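**Mendura Practice** is a set of written rules for the setup and daily running of robotic bin-picking cells, in which an arm removes mixed objects one at a time from an open container. It covers the container, the objects placed in it, the routing of cables on the arm, and the records kept for each run. It does not cover safety fencing, emergency stops or operator training, which it leaves to the general machine safety rules in force at each site.

## History

The first draft was written at the Grostside test hall by Karabo Gumede and Danang Pasaribu. Its starting point was a review of 2,461 logged pick attempts, in which many of the recorded faults could not be assigned to a cause. Object lists were missing, bins had been moved between runs, and cable wear had been noted only after a cable failed. The draft was circulated in June to the Jarner and Dumitrescu sites, which were using different bins and different fault codes.

Hiu-tung Yau edited the second version, which merged the fault codes and removed a chapter on lighting. The lighting chapter was later issued as a separate note and has not been brought back into the main text.

## Structure

The current text has 46 clauses in four parts. Clauses marked "shall" are required for a site to claim conformity. Clauses marked "should" may be set aside if the reason is entered in the cell log.

### Part A: Container

The bin shall be fixed to its support so that it does not shift when the tool touches a wall. Clamps, bolts or a fitted recess are accepted; tape is not. The position of the bin shall be checked against the stored reference at the start of each shift and after any collision. Surface wear inside the bin is allowed, but a new background scan should be taken when the wear changes visibly.

### Part B: Object sets

Each object set shall have a list giving name, mass and largest dimension. No object in the standard set may exceed 400 grams. A set should mix rigid and soft items, and should include at least one item with an opening. Objects are placed by hand without sorting, and may touch or overlap. An operator shall not turn an object to make it easier to grasp.

### Part C: Arm and tool

Cables outside the arm shall be tied so that they cannot catch on the bin at any planned pose. Slack is left at the wrist – enough for full rotation of the last joint. Loose hardware shall be cleared from the reach of the tool before a run.

### Part D: Records

Every attempt is entered as a pick, a miss, a drop or a stop. A stopped run may be resumed 2 times; after that it is closed and a new one is opened. Logs shall name the operator and the object list in use.

## Reception

Yee-man Lai, who applied the rules at Jarner, reported that Part D took the most effort to adopt and that Part A took the least. Dexter Cabanatuan of the Dumitrescu site has objected to the ban on turning objects – in his view it mixes the test of the grasp planner with the test of the tool. The clause has been kept, with a note recording the objection.

## Application of Part B

Conformity with Part B is judged on the object list and on the state of the bin when a run begins. The inspector compares the two and does not handle the contents. Overlap alone is never a ground for rejecting a layout: an orange cup lying slightly over the lower edge of a blue bowl is acceptable, as is a hairbrush with its bristles up and a toy dinosaur on its side. The soft item may be a plush or foam toy, and a roll of tape standing on edge meets the recommendation for an item with an opening. Items outside the list are removed before the log is opened.

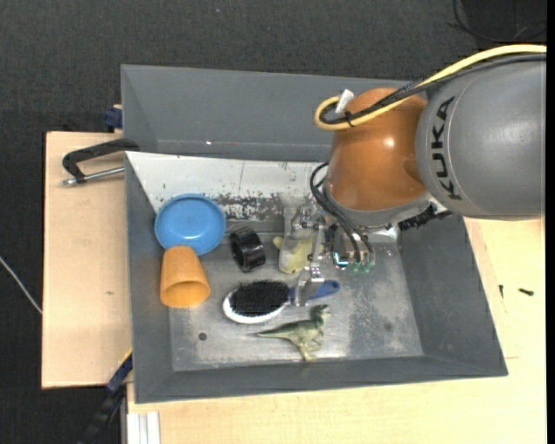
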